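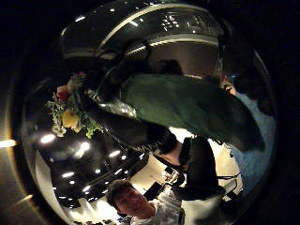 Esperanza Moya had written her speech on the back of a parking ticket, and now she could not find the parking ticket.

"You don't need it," Hanyu said. "You only have to say thank you and give the flowers."

"To which one?"

Hanyu Du looked across the lobby. Two women were standing near the stairs, both with gray hair, both laughing at the same man. One of them had taught singing in Minstead for 22 years. The other one, maybe, was her sister.

The wrapping around the bouquet made noise each time Esperanza moved her fingers. She had chosen the red one herself. The yellow was the idea of the flower seller, who told her that red alone is for husbands.

"Mrs. Bermúdez wore glasses," Esperanza said. "In June she wore glasses."

"Both have glasses."

"Then I will say her name loudly, and I will see who turns."

She said it. It came out louder than she wanted, and people by the coats became quiet. Both women turned.

"Which one, dear?" asked the taller.

Esperanza felt her ears become hot. Hanyu pushed her softly in the back. She walked over, stopped between the two of them, and held out the flowers to the space in the middle.

The shorter one took them and put her whole face inside.

"You were always late on the second verse," she said from there.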